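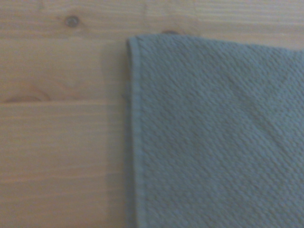
The Long Way to a Folded Towel

Halima Bashir has a low opinion of towels. She has worked on the software side of robotics for long enough to have a low opinion of most household objects, but she reserves a special place for anything you can scrunch. "A mug has the decency to stay a mug," she says. "You pick it up, it's the same mug. You pick up a towel and it has become somebody else."

Bashir runs the manipulation group at Ostau, a small software company that occupies the back half of a building in Grostudcombe, between a tile showroom and a place that re-strings tennis racquets. Ostau doesn't build robots. It buys arms from people who do, and then spends years trying to persuade them to behave. The company's main product is a planning and control stack called Xolalpa, and for the past while its developers have been getting Xolalpa to fold laundry. They would like you to know that they are aware how this sounds.

Folding towels is one of the field's favourite party tricks, and has been for ages. The videos are charming and usually sped up. What they leave out is the software underneath, which is where all the grief lives.

Start with perception, as Bashir does, with the weary air of someone starting there again. To fold a towel, the arm has to know where the towel is, and in particular where it stops. A corner is the prize. Corners tell you which way the cloth is lying and give you somewhere sensible to grab. The trouble is that a camera up close sees a corner as a slight change in texture, a bit of hem and a shadow as thin as a pencil line. A camera further off sees the whole cloth but not the hem. Xolalpa takes both and tries to reconcile them, in a module the team refers to as the marriage counsellor.

Its early versions had a thing for knots in the wood. A dark spot near the edge of a cloth looked, to a neural network of limited life experience, a good deal like a folded-under corner. The arm would travel across the bench with tremendous purpose and attempt to pinch the table. Bashir's group could have fixed this in an afternoon by covering the pine with a black sheet. They argued over it for most of October and left the pine alone, on the grounds that customers own tables.

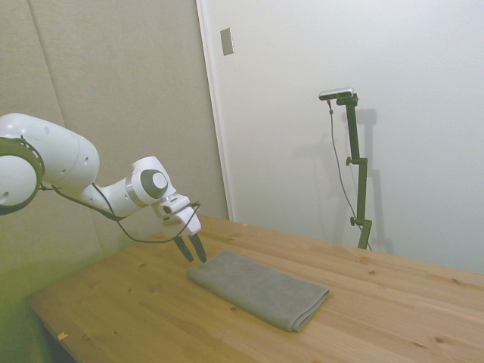

The two millimetres that matter

If perception is the part that makes visitors nod, control is the part that makes them look for the coffee. It is also where Bashir becomes animated.

Picture the fingertips hovering near the end of a towel that has already been folded into a few layers. The planner has chosen a spot and a path to it. So far everything has been geometry, and geometry is cheap. Now the arm has to come down and touch something soft lying on something hard. Stop high and you've grasped air. Go low and you are leaning an expensive wrist on a plank. The gap between those outcomes, by Ostau's reckoning, is 2 mm, and the thickness of a folded towel varies by more than that depending on who folded it and what sort of mood they were in.

The old approach was to trust the height estimate and hope. The current one is to distrust it politely. As the fingers approach, Xolalpa hands over from a controller that cares about position to one that cares about force. The arm stops asking "am I there yet?" and starts asking "is anything pushing back?" It's how you find the bottom stair in the dark, and it works for much the same reason.

The handover itself was the beast. Switch too early and the arm drifts about like a man looking for his glasses. Switch too late and it arrives with a thump. The team tuned it by hand, then tuned it with an optimiser, then threw out the optimiser's favourite answer, a descent so cautious that someone went out for a sandwich and came back before contact. 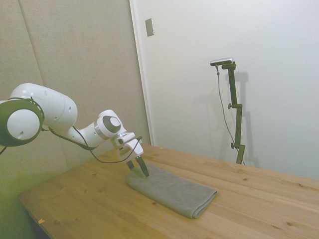
Contact, when it comes, is only a rumour. The force estimate has noise in it, and cloth gives way gradually, so there is no clean click to say the fingers have landed. Xolalpa waits for 5 consecutive readings to agree before it believes any of them. Bashir would prefer fewer. One of her colleagues would prefer more. The number in the code has a comment beside it that is longer than the function, and not all of it is printable.

Then there is the question of what to do with a press once you've got one. Pushing down on a layered towel can hold it still, or flatten it, or gather up enough cloth to pinch. From the arm's point of view these begin identically. The planner sorts them out by thinking a short distance ahead, simulating the cloth as a sort of net made of springs, and picking whichever future looks least embarrassing. It runs 9 of these futures for every decision. More would be better, but by the time they'd finished the present would have moved on.

The unglamorous hero of the whole arrangement is Jarkley, the team's logging and replay tool. Jarkley records every camera view, joint angle and planner decision against a single clock, and lets you scrub back through a run as if it were a cricket broadcast. Before it existed, the cameras and the arm kept their own time and disagreed over small fractions of a second. That is nothing to a person. To a controller near a tabletop, it is the difference between now and then, and people at Ostau spent weeks chasing faults in the planner that were really faults in the calendar.

There are now more than 2,000 runs in Jarkley's archive, and Bashir has watched an alarming share of them. She has views on grey towels (dull, but they don't confuse the exposure) and on waffle weave, whose tidy little bumps make depth estimation go cross-eyed. She can talk for some time about hems. Asked whether the system folds better than she does, she wants to know what I mean by better. It folds more consistently. She folds while watching television.

As for when any of this might turn up in an ordinary laundry, Ostau is sensibly vague. Its first interest is from hotels and linen services, where the towels at least come in standard sizes. Fitted sheets have been raised in meetings. Bashir's position is that they may be raised again once she has retired.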